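3.2 Archival footage and viewer trust

Biographical documentaries draw on two kinds of material: archival footage and interviews recorded for the film. We compared the two in Boyer, a feature-length portrait of a stage actor raised in Devon. The film was shown in June to 200 viewers, each of whom rated 15 excerpts for credibility on the Munance scale. Excerpts ran for 2 minutes and were played without captions or credits.

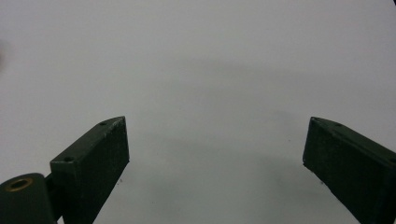
Figure 2. Dark green gripper fingers against a light gray-white surface.

Tolera Gidey objects that credibility ratings taken from excerpts measure the age of the film stock more than the content, and that viewers who see grain and faded color will assume the material is genuine. We accept part of this objection. Excerpts transferred from tape scored lower than those transferred from film, even when both showed the same press event - a gap the scale was not built to explain.

Interviews with relatives scored highest overall. Narration added after 2000 scored lowest, and the order held when viewers who already knew the actor's work were removed from the sample.

Related articles
Voice-over and authority in the screen biography
Stomora: an index of unreleased newsreels
Nour Qaisi on editing the celebrity interview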